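Back on the blog, been a while. Lunch break post so this will be short-ish and messy.

So the arm thing is happening. We got told back in January that the threading step on the Brillus line was going to a robot. For anyone new here, I do harness assembly at the Grorcombe plant, second bench from the door, six years in. Threading is when you take the thin line, get it through the guides, tension it, clip, next. Over and over. I can do it half asleep and have done.

There are six of us on that bench. First thing everybody asked was which of us is going. Answer so far is none. They say. Two people are moving over to inspection, one to kitting, the rest stay and mind the arm when it gets here. Same pay through the summer, after that "under review," make of that what you want.

What I didn't expect is how long it all runs on a screen first. The outfit doing the job is called Farooqui, and before anything gets bolted down they build the whole station in simulation and let the arm have a go at it over and over. They've sent us a pile of renders and a login so we can watch. 2432 tries logged when I looked this morning. I've seen maybe 30.
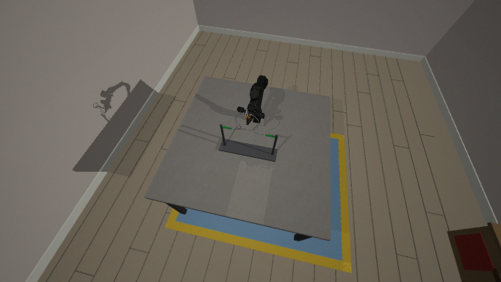
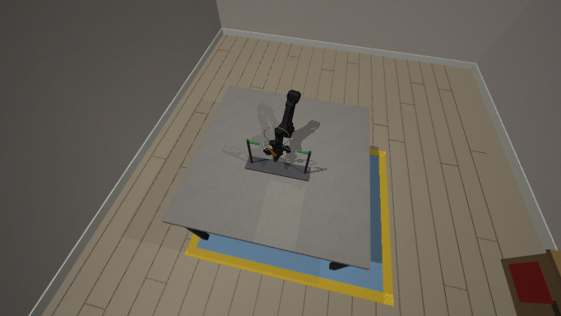

The station in simulation, both of them. Black arm, two posts with the green tips, and the line.

Wierd to see my job like that. A big gray table in a room with nice wood floors. No tote bins, no radio, no coffee ring. Our floor is painted concrete and has been patched more times than I have.

Anyway. They had us in for a sit-down, all six, and asked how we do it by hand. Nobody had asked me that since training. I talked for half an hour. How you feel the line go tight before you see it. How the stuff from the Brikier spools has a curl in it and you have to roll it a bit between your fingers or it jumps the guide. They wrote it all down. The curl wasn't in the simulation at all! They're adding it. So that's a bit of me in there I guess, and no I don't get a royalty.

Mixed feelings. My hands are going to be glad. I've had the thumb brace on and off for two winters and roughly 166 threads a shift will do that. One of the others cried in the parking lot though, she's fast, fastest on the bench, and being fast was her thing. Minding a machine is not going to be her thing. I don't know what you say to that. I said sorry and gave her half my sandwich.

Also the talk changes. Used to be you could chat all shift because the hands knew what to do. Inspection is heads down with a magnifier, no chatting, you lose your place. Kitting is at the other end of the building. So the bench kind of goes away even if the people dont. That's the part I keep trying to explain at home and not doing well.

Next up is training on the touch panel, two afternoons, they're paying us for it. Then the real arm comes in and we run side by side with it for a month, hand work on one half and arm on the other. I asked if we could stop it ourselves when it goes wrong or do we have to call somebody. We can stop it. Got that in writing, and if you're in the same spot at your place, ask that early.

Bell's about to go. Will put up more after the panel training. Comments are open, if your shop has been through this tell me what the second year looked like, everyone only ever talks about the first.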